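Log home kit: drying gaps around the window frames, normal or not?

Asked 11 July 2020

We bought a 568 square foot cabin kit from Stoltau in March and the walls have been up for 2 months now. I knew logs shrink and settle, everybody tells you that, but I've got gaps opening over two of the windows on the south side and I can see daylight through one. The manual says to leave settling space and cover it with trim. Fine, but how much space? And do I stuff it with something? I've been living in the finished end while I do the rest, so bugs are getting in and I'm losing patience.
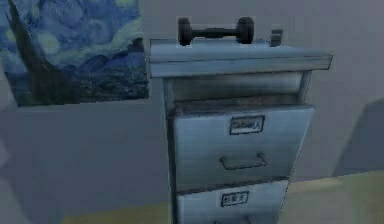 Yorath: your gap should be at the top of the window only. If you're seeing daylight down the sides too, that's a different problem and I'd call Stoltau before you touch anything. For the top, loose wool or fiberglass, not foam. Spray foam sets hard and then the logs can't come down. I foamed mine the first year and spent a weekend digging it out with a bread knife.

Check that the trim is nailed to the frame or to the log, never both! My builder did both and it split.

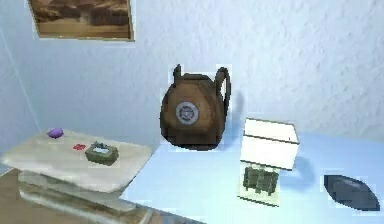
The spare room

Oh, and the south side moves first, at least it did on ours. The north wall took until the next summer to catch up.

Wenau 2 replied:

Agree on the wool. I used the Tirner backing strips on mine and they were okay, a bit pricey - I'd buy them again for the windows but not for the doors.

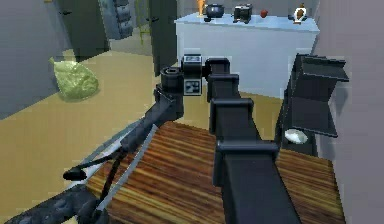 Do you have screw jacks under your porch posts? Those need letting down as the walls settle, and folks forget. I do mine every 3 months, a quarter turn or so, and write it on the post in pencil.
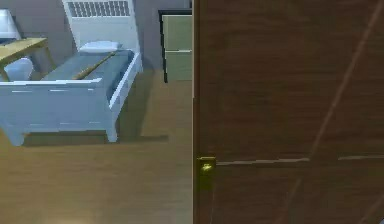
If your doors start sticking at the top, the settling space over them is used up and you'll need to trim the header. Don't plane the door first like I did.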